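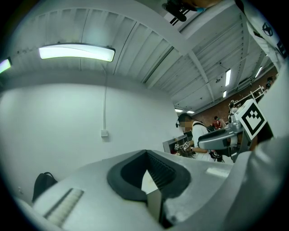 About us

Cuteck is a small research company in Samerwood. We study how a robot can learn a manual task from people who show it with their own hands. We started with two desks and one robot arm, and today we share a building with the workshop of El Sherbiny, who make metal parts and are patient with our noise.

What we do

Most robots in factories repeat a path that an engineer has written. This works well when each part lies in the same place. It works badly for folding a towel or closing a bag, and these are the tasks our customers ask us for.

Our method is called Brirno. A person holds a gripper in the hand and does the task in the normal way, without any robot in the room if they wish. The camera on the gripper records what the fingers meet, and square black-and-white markers help us to calculate where each tool was at each moment. From these recordings we train a policy, and the policy then moves a robot arm which carries the same kind of gripper. The view in training and the view at work are therefore nearly the same, and this saved us a lot of trouble with calibration.

What we have found

In our towel study we recorded 620 demonstrations. With the first 50 the arm could pick up a corner but often lost it again. With 300 it finished the fold in most trials. Between 300 and 620 the gain was smaller than we had hoped, and we now believe that the variety of people and rooms matters more than the number of recordings. We are testing this at present - the results are not ready, and we prefer to wait before we publish them.

We also report our failures. The policy is still weak with shiny plastic, and it becomes slow when two objects touch each other.

Who we are

The company is led by Thilini Bepari, who studied mechanical engineering and wrote the first version of the tracking software. Our team includes engineers, a former tailor and several students who record demonstrations part-time. Everybody records, also the people from the office, because different hands give different data.

Visit us

We open the laboratory to schools and partners on one Saturday in spring and one in autumn. Visitors may try a gripper and keep their own recording. For research questions or student projects, please write to us through the contact page. We answer in English, and usually within the week.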